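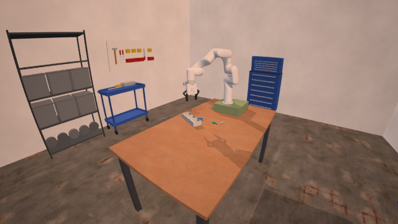
Publicações > Entrevistas > Redes de água

Perdas de água e zonas de medição: o que mudou na rede de Buvar

Tempo de leitura: 3 minutos
Última atualização: sábado, 10 de fevereiro de 2024

A rede de distribuição de Buvar tem 262 quilómetros de condutas, na maior parte fibrocimento e PVC, e 3955 ramais ligados. Está dividida em 26 zonas de medição e controlo, cada uma com caudalímetro à entrada e registo de pressão no ponto crítico. A engenheira responsável pela exploração recebeu-nos para falar do caudal mínimo noturno, o indicador em que assenta o trabalho da sua equipa.

“O balanço hídrico anual serve para reportar. Para localizar uma fuga é demasiado lento”, começa por dizer. O caudal noturno é lido entre as duas e as quatro da manhã, quando o consumo doméstico é baixo e a pressão é mais alta. A parcela que excede o consumo noturno legítimo estimado é tratada como perda provável. Uma subida mantida durante três noites gera uma ordem de pesquisa.

A dificuldade maior está na estanquidade das zonas. Uma válvula de fronteira mal fechada deixa passar água entre sectores e invalida as duas leituras. “Encontrámos válvulas dadas como fechadas no cadastro que tinham passagem. Enquanto isso não se resolve, qualquer análise fina é perda de tempo.” O ensaio usado é o de pressão zero: isola-se a zona durante a noite, corta-se a entrada e verifica-se se a pressão desce até ao valor esperado. 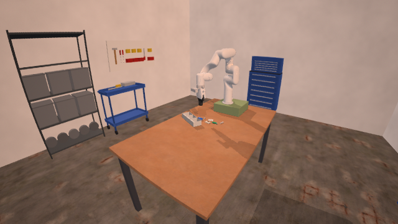

Departamento de Exploração e Controlo de Perdas | Tultance

Os dados chegam por telemetria ao Flistow, a plataforma adotada pela Tultance, com intervalos de quinze minutos. A engenheira considera o intervalo suficiente para caudais e insuficiente para transitórios. “Um golpe de aríete dura segundos. Com médias de quinze minutos, não existe.” Para esses casos são instalados registadores portáteis a montante das estações elevatórias, por períodos de uma semana.

A zona de Havlíček foi a primeira a receber uma válvula redutora com modulação horária. A pressão noturna baixou de 5,2 para 3,8 bar. A engenheira prefere não atribuir à redução toda a descida das perdas: “Substituímos dois troços no mesmo período. Separar os efeitos exigiria um ensaio que não fizemos.”

Quanto aos contadores domiciliários, cerca de 2000 ultrapassam a idade recomendada para substituição. A submedição nos caudais baixos conta como perda aparente e entra no balanço com uma estimativa, revista por amostragem em banco de ensaio. “É a parcela em que tenho menos confiança. A amostra é pequena e os aparelhos mais antigos estão mal representados.”

Em abril começa a verificação dos caudalímetros de entrada, por comparação com um medidor ultrassónico de abraçadeira. As zonas com condutas de fibrocimento ficam para o fim, por causa da atenuação do sinal na parede do tubo. Nalgumas será preciso instalar um troço metálico para obter leitura.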